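Lab Notes – December 16, 2018

Grasp effort from the fingers up: what the hand-held demos are telling us

Quick one this issue, paper draft is due and the coffee machine is down again. Short version – squeeze width alone is a lousy label for how hard a person is holding something. Finger-pad shape does better. Longer version follows.

Background for the new subscribers. The Teixeira project (Tedville group, with the Pistmont people doing the training runs) is trying to teach a two-finger arm to clear up in ordinary homes. Drinks cans, wrappers, cups, the stuff that collects on a table by evening. Demos come from people using hand-held grippers, one in each hand, in real rooms. No arm on site. Bedroom, kitchen, wherever there's clutter. The policy gets the view from the gripper plus finger opening, and later it has to run on a robot it has never seen.

Works nicely for boxes. Cans, not so much. First policy either let them slide or crushed them, and it crushed more of them than anyone wanted to sweep up. Reason is boring. A full can and an empty can have the same diameter. Opening width at contact is the same number for both, so the network averages over two very different squeezes and gives you a third one that suits neither.

So the method. We stopped treating opening width as the grip signal and started reading the pads. They're soft, they flatten against whatever is between them, and the flattening shows up in the gripper's own view. A small network looks at a crop of each pad and puts out one number, we call it pad squash in the code and something more respectable in the paper. That number goes in as an extra input, and also as a target – the policy has to predict next-step squash as well as next-step motion. On the arm a slow inner loop closes the fingers until the squash matches.

No force sensors in the fingers. That was the whole point, they break and then teh session is over.

Data: 300 demos, 19 homes. All two-handed, even when the second gripper mostly hangs around near the bin waiting its turn. We tried dropping the second hand's stream to save training time and the policy got worse at approach. Not sure why yet. Best guess is that the idle hand tells it where the task is headed, but thats a guess.

Results so far. Crushed cans on the test set went from 23 down to 2 with the squash target switched on, same number of trials, same objects. Drops stayed flat, which is a bit annoying, we'd hoped for both. Most remaining drops happen at the turn, when the can is swung over the rim of the bin and the pads lose a bit of contact on one side. Wet cans are bad. Labels don't seem to matter, plain or busy printing, the crop is tight enough on the pad that the network mostly ignores them.

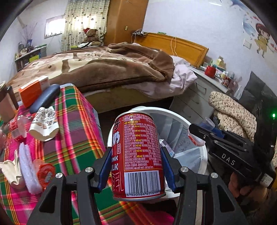
Does the pad network need retraining for every new set of pads?
Only a light touch-up. Swap in the same kind of pad and a handful of short squeezes on a known can will bring it back in line; a different rubber or a different color needs a proper retrain.

Other bits. Pad wear is real. By the end of a long run the surface goes shiny and the squash reading drifts low, so the policy squeezes too hard. We now swap pads on a schedule and log it. Please actually log it.

Jadavau (our data tool, for anyone who missed the last issue) now plots squash over the demo timeline. Green line, under the finger width. If it's flat the whole way through a pick, the crop is off and the demo should be flagged, not deleted. Somebody deleted a batch in November and we only got half of it back.

Next: soft cups and paper bags, where the object gives way before the pad does and the number means something else entirely. Early runs are ugly. Code drop comes after the deadline, pad files with it. Homes with a lot of clutter still wanted for the next round, reply to this mailing and we'll send the sign-up sheet.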